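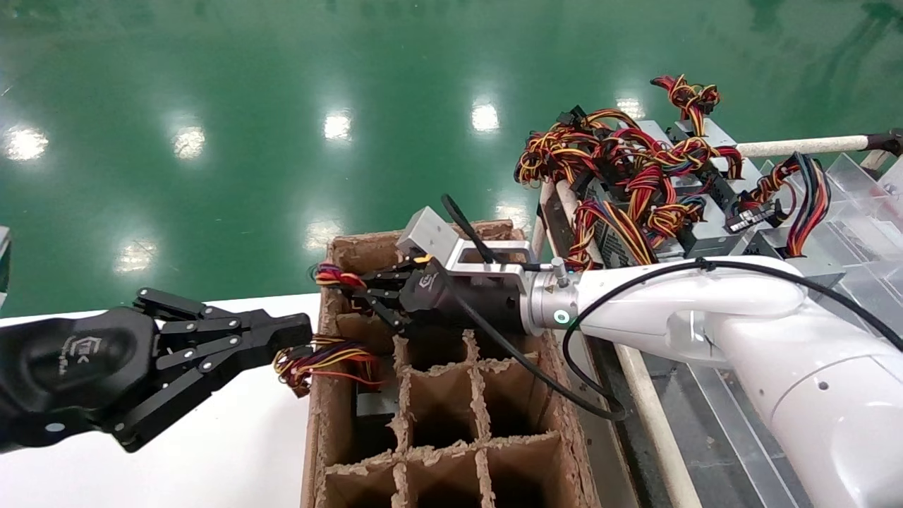
Old computer power supplies find a second life in Birnbridge

A drive to rescue old computer power supplies has passed the 300 mark in Birnbridge, and the people behind it are already clearing shelf space for more.

The Vuder repair workshop put out a call in November for dead or unwanted desktop computers. What came back was a mountain of metal boxes with wires pouring out of every one of them – power supplies by the armful, from school computer rooms, dental offices, basements and at least one bowling alley. Sorting them has become the workshop's big winter job, and a surprisingly popular one.

"I thought we'd get a couple of carloads," said Pichit Saithong, who runs the parts bench. "Then the middle school called and asked if we had a truck."

The power supply is the part of a desktop computer that takes electricity from the wall and turns it into the lower voltages the rest of the machine needs. It is also one of the parts people throw away most readily, often with plenty of years left in it. A good one can go straight into a rebuilt computer. Even a bad one has a fan, a case and a thick bunch of copper wire worth keeping out of the trash.

At Vuder, the units start out in big plastic bins, piled in however they arrived. From there they are untangled and moved into cardboard boxes with dividers, one unit to a square, so the leads from one don't wrap themselves around the next. Anyone who has ever pulled a string of holiday lights out of a closet will understand why the untangling takes longer than the testing!

The colors of the wires help. On most standard desktop supplies, black is ground, red carries 5 volts, yellow carries 12 and orange carries 3.3. Newcomers to the bench learn that on their first evening, along with the difference between the wide main connector that plugs into the motherboard and the smaller ones that feed the drives.

Each unit gets a look over for bulging vents, scorched plugs and cracked insulation before it goes anywhere near an outlet. Those that pass are hooked to a tester and run under load. The cases stay closed for all of this. Capacitors inside a power supply can hold a dangerous charge after it has been unplugged, and Saithong asks people at home to leave the screws alone too.

So far 200 units have been through the full test. Of those, 83 were good enough to be cleaned up and labeled for reuse, a better haul than the workshop had dared to hope for. The others go to Nuchit, a metals recycler on the edge of town, which takes the casings and harnesses separately.

The first of the good ones are already spoken for. Fustley Library is getting a set of rebuilt desktops for its homework room, and staff there have been counting down to the delivery. The old machines took so long to start up that students would switch one on, go pick out a book and come back. Saithong has promised them something a good deal quicker, and quieter as well, with every fan checked for rattles.

There are 2 sorting sessions left before the workshop closes for its holiday break, both starting at 6:30 in the evening. No experience is needed, and the tables are set up so that people can work standing or sitting. Closed-toe shoes are a must, as a full power supply is a heavy thing to drop on a foot. Teenagers are welcome with a parent.

Donations are still being taken at the side door. Whole desktops are fine, and so are loose power supplies – just please don't cut the cables off, even if they look like a hopeless knot. A unit with its leads snipped can't be tested or reused, and goes directly to scrap. A twist tie or a loose rubber band around the bundle is appreciated by everyone on the bench.

Laptop chargers, printers and monitors can't be accepted this time, though Saithong says chargers may get a drive of their own in the spring. He already has the bins picked out.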